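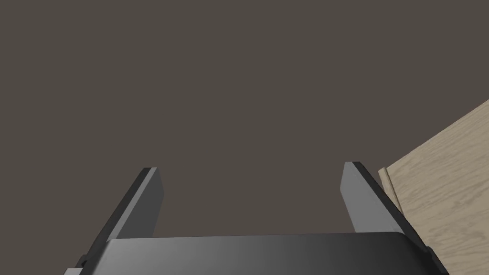
Fragen und Antworten zum Tischkantenfehler in Pellisel

Stand: 18. Juli 2025, geschrieben von Margus Raudsepp

Seit ich im Juni kurz im Forum erwähnt habe, dass unser simulierter Arm neben den Tisch fährt und dort in aller Ruhe seinen Greifer aufmacht, bekomme ich ziemlich viel Post dazu. Die meisten Fragen ähneln sich, also sammle ich die Antworten jetzt an einer Stelle. Wer nur wissen will, was zu tun ist, springt zu »Wie werde ich den Fehler los?«. Alle anderen bekommen die lange Version (ich rede gern über sowas, sorry!).

Was geht denn nun schief?

Der Arm soll ein Teil vom Tisch nehmen und ein Stück weiter wieder hinlegen, der Klassiker also. Bei betroffenen Installationen startet er ganz normal, fährt los und landet dann an der Kante oder gleich komplett daneben. Die Bewegung sieht dabei völlig sauber aus, kein Zittern, kein Gelenk am Anschlag, keine Meldung. Er schließt in der Luft, hebt nichts an, fährt zur Ablage und öffnet wieder. Und dann kommt der Teil, der mich richtig geärgert hat: In der Auswertung steht »erfolgreich«.

Bin ich betroffen?

Wenn du Pellisel mit der neuen Tischszene benutzt und deine Zielpunkte noch aus alten Aufgabendateien stammen, dann ziemlich sicher ja. Am schnellsten merkst du es so: Aufgabe laden, auf Pause gehen, sobald der Arm über dem Greifpunkt steht, und die Handkamera aufmachen. Da muss unter den Fingern Tisch sein. Siehst du dort nur den Hintergrund, brauchst du gar nicht weiterzusuchen.

Bitte verlass dich nicht auf die Außenansicht! Ich habe das selbst gemacht und mir eine ganze Weile eingeredet, der Greifer stehe schon richtig. Von schräg vorne wirkt ein Greifer neben der Tischkante erstaunlich oft wie einer darüber.

Woher kommt der Fehler?

Wir haben das Tischmodell ausgetauscht. Beim alten lag der Nullpunkt in der Mitte der Platte, beim neuen liegt er in einer Ecke. Die Szene selbst gleicht das aus, der Tisch steht also weiterhin da, wo er immer stand. Die Aufgabendateien geben ihre Zielpunkte aber relativ zum Nullpunkt des Tisches an, und die gleicht leider niemand aus. Ein Punkt »zehn Zentimeter links vom Nullpunkt« war früher mitten auf der Platte und ist heute im Freien.

Gemein ist, dass es nicht alle Punkte trifft. Bei manchen Aufgaben zeigt die Verschiebung zur Platte hin, dann liegt das Ziel immer noch auf dem Tisch, bloß an der falschen Stelle. Diese Fälle sind mir deutlich unheimlicher als die, in denen der Arm im Nichts herumfuchtelt, denn die fallen beim Zuschauen kaum auf.

Warum hat die Auswertung das als Erfolg gezählt?

Weil ich sie so geschrieben habe. Geprüft wurde, ob der Greifer an der Ablage ankommt und sich dort öffnet. Ob vorher etwas zwischen den Fingern war, hat das Skript nie gefragt. Gedacht war das als schneller Platzhalter für die erste Woche, und ihr wisst ja, wie alt Platzhalter werden.

Saulius Kuusk hat das gefunden, als er sich für einen ganz anderen Zweck die Kontaktkräfte ansehen wollte und bei 137 Durchläufen hintereinander eine glatte Null bekam. Er dachte zuerst, sein Export sei kaputt. Ich dachte das auch und habe ihm noch freundlich erklärt, wie man den Export richtig einstellt. Entschuldigung nochmal, Saulius.

Hätte die Kollisionsprüfung nicht anschlagen müssen?

Nein, und das ist eine sehr gute Frage, ich habe nämlich genau dieselbe gestellt. Die Prüfung meldet sich, wenn der Arm irgendwo hineinfährt. Neben dem Tisch gibt es in der Szene nichts, woran er stoßen könnte, also ist aus ihrer Sicht alles prima. Sogar die Werte für den Mindestabstand wurden besser! Im Bericht sah es aus, als hätten wir den Bahnplaner verbessert. Wir haben uns gefreut.

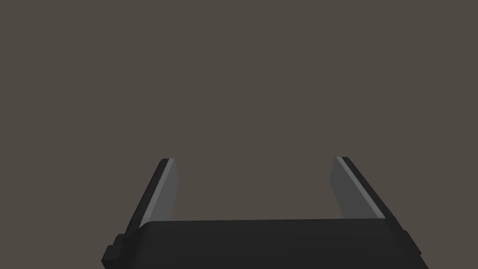

Eine Regel »halte Abstand zu allem« sagt eben gar nichts darüber, ob der Arm überhaupt dort ist, wo er arbeiten soll. Inzwischen gibt es dafür eine eigene Abfrage: Vor jedem Schließen wird ein Strahl aus der Greifermitte geschickt, und der muss innerhalb der eingestellten Strecke auf die Tischplatte oder auf das Werkstück treffen. Trifft er nichts, bricht der Durchlauf ab, und im Protokoll steht KEINE_AUFLAGE. Der Name ist nicht hübsch, aber man findet ihn gut mit der Suche.

Ist das an echter Hardware gefährlich?

Kann es werden, und deswegen schreibe ich das hier auch etwas ernster als den Rest. Die Aufgabendateien lassen sich über die Mabaso-Brücke direkt an einen echten Arm schicken. Steht dein Tisch real irgendwo im Raum, dann liegt neben der Kante vielleicht ein Laufweg, ein Kabelkanal oder der Platz, an dem jemand sitzt. Der Arm fährt dort mit vollem Tempo hin, denn für ihn ist das eine normale Zielposition.

Passiert ist bei uns zum Glück nichts. Bei Zuvov war eine Aufgabe schon zur Übertragung vorbereitet, als meine Warnung kam, und sie wurde dort gestoppt. Mir ist beim Lesen der Antwortmail trotzdem ganz anders geworden.

Bis du alles umgestellt hast, gilt bitte:

Keine alte Aufgabendatei über die Brücke schicken, auch nicht »nur mal kurz«.
Arbeitsraumgrenzen in der Robotersteuerung selbst setzen, nicht bloß in Pellisel.
Den ersten Lauf nach der Umstellung im Handbetrieb mit reduzierter Geschwindigkeit fahren, Zustimmtaster in der Hand, niemand sonst in der Zelle.

Wie werde ich den Fehler los?

Die Umstellung hat 4 Schritte und ist schnell erledigt, wenn du nicht gerade einen riesigen Aufgabenordner hast.

1. Sichere den Ordner mit deinen Aufgabendateien. Wirklich. Das Skript schreibt an Ort und Stelle.
2. Lass »tisch_umrechnen« laufen. Es verschiebt die Zielpunkte vom alten auf den neuen Nullpunkt und setzt in jeder Datei einen Versionsvermerk.
3. Öffne eine Aufgabe, von der du die Lage auswendig kennst, und schau bei Pause durch die Handkamera.
4. Schalte in den Einstellungen die Auflageprüfung ein. Sie ist bei bestehenden Projekten aus, damit bei euch nichts ohne Ankündigung stehen bleibt.

Ich habe das Skript zweimal laufen lassen. Schlimm?

Mit der ersten Fassung ja, da wurde doppelt verschoben, und der Arm landete eben auf der anderen Seite im Freien. Die jetzige Fassung liest den Versionsvermerk und fasst umgerechnete Dateien nicht mehr an. Hast du noch mit der ersten gearbeitet, spiel die Sicherung aus Schritt 1 zurück und fang neu an. Ohne Sicherung schreib mir, ich habe ein kleines Hilfsskript für den Rückweg. Schön ist es nicht.

Liegt es am Greifer? Bei mir sieht der so weit geöffnet aus.

Das habe ich jetzt bestimmt um die 10 Mal gelesen! Nein, am Greifer liegt es nicht. Das Sometti-Modell fährt mit geöffneten Backen an, so soll es sein. Durch die Handkamera wirken die Finger außerdem stärker gespreizt, als sie sind, das macht die Perspektive von hinten. Wenn du unsicher bist, lies die Backenweite im Gelenkfenster ab und vergiss das Kamerabild für diesen Zweck.

Es gab allerdings kurz den Verdacht, und ich habe einen halben Tag damit verbracht, die Fingerlänge nachzumessen. Die stimmt. Wer das Modell deswegen lokal geändert hat (ich weiß von mindestens einer Person, hallo), stellt es bitte zurück.

Warum ist der Hintergrund in der Szene eigentlich so kahl?

Hat mit dem Fehler nur am Rande zu tun, wird aber dauernd gefragt. Wir hatten früher ein Kachelmuster als Boden, und das hat beim Rendern Zeit gefressen. Die einfarbige Fläche ist schneller. Der Nachteil ist mir inzwischen auch klar: Sobald der Tisch aus dem Kamerabild verschwindet, hast du nichts mehr, woran du Höhe oder Bewegung ablesen kannst. Ein zuschaltbares Gitter steht auf meiner Liste. Wann es kommt, verspreche ich lieber nicht.

Was mache ich mit meinen alten Ergebnissen?

Alles, was mit der neuen Tischszene und alten Aufgaben gelaufen ist, würde ich nicht mehr verwenden. Auch die Durchläufe, bei denen zufällig noch etwas gegriffen wurde, hatten ja ein falsches Ziel. Hast du die Kontaktkräfte mitgeschrieben, kannst du wenigstens nachträglich sortieren: Bleibt die Kraft beim Schließen bei null, war nichts zwischen den Fingern. Wir haben bei uns 3 Auswertungen zurückgezogen und rechnen sie neu. Das macht keinen Spaß, die Erfolgsquote ist jetzt deutlich bescheidener als auf meinen Folien vom Juni.

Die Auflageprüfung bricht bei mir ständig ab, obwohl alles stimmt. Und nun?

Schau zuerst auf die Strahllänge. Der Standardwert passt zur normalen Anfahrhöhe, bei hohen Werkstücken startet der Greifer weiter oben und der Strahl endet vorher in der Luft. Stell ihn länger, aber bitte nicht so lang, dass er bis zum Boden reicht und du dich auf eine Prüfung verlässt, die du beim Lesen des Protokolls nicht mehr verstehst. Der Boden zählt zwar nicht als Auflage, der Treffer taucht aber im ausführlichen Protokoll auf und verwirrt.

Der zweite Kandidat sind selbst gebaute Tische. Die brauchen in der Szene die Kennzeichnung »auflage«, sonst fliegt der Strahl glatt durch sie hindurch.

Wohin mit weiteren Meldungen?

Ins Forum, in den Faden »Tischkante«. Häng bitte die Aufgabendatei und das Protokoll an und schreib dazu, ob das Umrechnungsskript schon gelaufen ist. Geht es um einen echten Arm, schreib das in die Betreffzeile, die Sachen lese ich zuerst. Wenn ich nicht da bin, schaut Saulius rein, und der antwortet sowieso kürzer als ich.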